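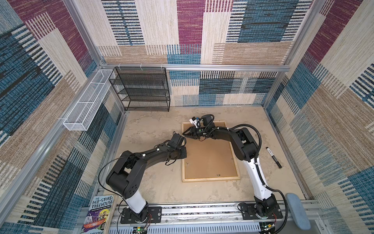 木枠のコルクボードと、奥の隅に黒いメッシュ棚

大きめの写真プリントを額に入れて、残りの細かい紙ものはコルクボードへ。今回はそれだけの話なんですが、やってみると意外と手が止まるところが多かったので、順番にまとめておきますね。わたしは不器用なほうなので、器用な方は半分くらい読み飛ばしてもらって大丈夫です!

飾りたかったのは海の写真です。Ladportの海岸で2月に撮ったもので、波が白く砕けているところが気に入って、Jenbridgeのプリント店で大きく焼いてもらいました。光沢紙です。筒に入れてもらって帰ったら、まあ見事に丸まってしまって……。額に入れる前に、まずこの反りと戦うことになります。

■ プリントの反りを直す

床かテーブルをきれいに拭いて、プリントを写真の面を下にして置きます。光沢紙は細かい砂粒ひとつで傷がつくので、下にはつるつるした薄い紙を一枚。上にも紙をかぶせて、平らな板をのせ、その上に本を積みます。わたしはひと晩置きました。翌朝まだ四隅が浮いていたら、もうひと晩。アイロンをあてる方法も見かけますが、光沢紙では怖くてやっていません。

逆向きに巻いて直そうとするのは、ほどほどに。一度やりすぎて白いふちに折れ目をつけてしまい、マットの下に隠してごまかしました(見えないからセーフ、ということにしています)。

■ 額とマットを合わせる

額は明るい色の木枠に白いマットのもの。KolářのBrirvilleというシリーズで、木の色が好みだったので即決でした。海の写真は暗い色が多いので、白い余白が入るとぐっと見やすくなりますよ。

ここで測っておきたいのは、額の外側の寸法よりもマットの窓の大きさです。わたしのは窓の短い辺が216ミリ。プリントはこれより上下左右とも少し大きくしておきます。ぴったりだと、ちょっとずれただけですき間ができるんです。
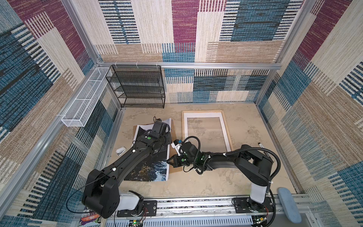
合わせるときは、まずプリントを置いて、その上からマットをそっとのせ、位置を見ながら動かします。水平線が入っている写真は傾きがすぐばれるので、少し離れたところから見るのがおすすめ。近くで見てまっすぐでも、立って見下ろすと「あれ?」となることがよくあります。

位置が決まったら、マットの裏側に、プリントの上の辺だけを保存用のテープで留めます。四辺とも留めると、湿気で紙が伸びたときに波打ちます。ぺらんとぶら下がっているくらいでちょうどいいです。ホチキスは使いません。手の届くところにあるとつい使いたくなるんですけど、あれはメモやチケットの半券をまとめるとき用です。

透明な板は、入れる直前に両面とも拭きます。保護フィルムが貼ってあるものは、ここではがすのを忘れずに。わたしは前の額で、はがし忘れたまま半年飾っていました。どうりでぼんやりしていたわけです。

■ 裏板を閉じる
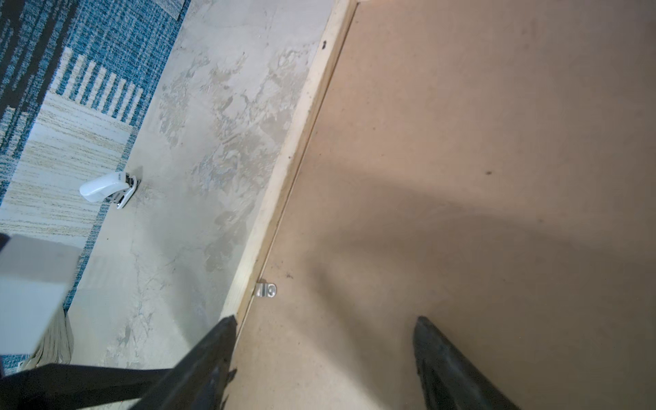

読了時間:6分

額を伏せるときは、下にラグやタオルを敷いてください。コンクリートやタイルの床にそのまま置くと、木枠の角がすぐに傷みます。わたしは敷物の上でやるつもりが、だんだん端のほうへずれていって、気づいたら半分はみ出していたことがありました。

裏板は、留め具のある額なら留め具を外側に逃がしてから入れます。向きがあるので、吊り金具がどちら側に来るか先に確認を。最後まで閉じてから上下逆だとわかると、かなりがっくりきます。

留め具は一か所ずつぎゅっと締めず、向かい合わせに軽く留めていって、全部かかったら締め直します。途中で一度表に返して、ほこりが入っていないか見ておきましょう。入っていたら……開けて、もう一回です。わたしは毎回一度は開けています。

■ コルクボードは床で並べてから

コルクボードのほうは気楽です。壁に掛ける前に床へ平らに置いて、貼りたいものをピンなしで並べてみます。穴を開けるのは配置が決まってから。大きい紙を先に置いて、小さいものをすき間に入れていくとまとまりやすいです。

貼ったもののメモは、太めの黒いマーカーで小さな紙に書いて添えています。コルクに直接書くとにじむし、あとで消せません(経験者です)。キャップは、使ったらすぐ閉める!

■ メッシュ棚は結束バンドで

道具や封筒の置き場には、ワイヤーメッシュの棚が便利です。わたしは壁側の横棒に、白い結束バンドで上の端を留めています。コツは、最初はゆるく通しておいて、全部通してから棚の傾きを見て締めること。先にひとつをきつく締めてしまうと、あとの位置が直せなくなります。

結束バンドは一度締めたら外せないタイプが多いので、余分に用意しておくと気が楽です。余った先は根元で切って、角が手に当たらないか指で触って確かめてください。棚にのせるのは紙ものや軽い文具だけで、わたしの場合は一段に最大600グラムと決めています。重い本は下の床に置いた箱行きです。

柄の入った布の壁に額を掛けるなら、白いマットは少し幅の広いものを選ぶと写真が柄に負けません。うちはマットの幅を決めかねて、まだ壁に立てかけたままです。次は額を掛ける高さの決め方を書こうと思っているので、それまでには掛けておきます。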